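Buying the second folding cell - my notes, November 18, 2022

Slide 1. Say hi, thank Leandro Llorente for the slot, leave this one up while people sit down.

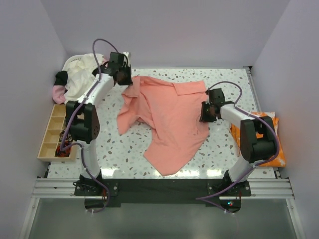
Slide 2. What we're asking for

So, two arms per table, that stays the same. I want one more cell before February and I want it budgeted properly this time! Total ask is $3710 for the table, walls, rails and cabling. Arms are a separate line (Leandro has that sheet, don't get dragged into it).

Slide 3. The small stuff

Last time I forgot cables, ties and bins completely - my fault. Put $200 in for those now. Trevex quoted 39 days on the rails, Kravets wouldn't commit to a date, so I'm leaning Trevex.

Slide 4. Spares

Ask for a $2000 reserve, mostly gripper parts. Pause here, somebody will want to argue about it.

If there's time, show the Gradach quote. Then questions, and get a yes or no on the rails before lunch.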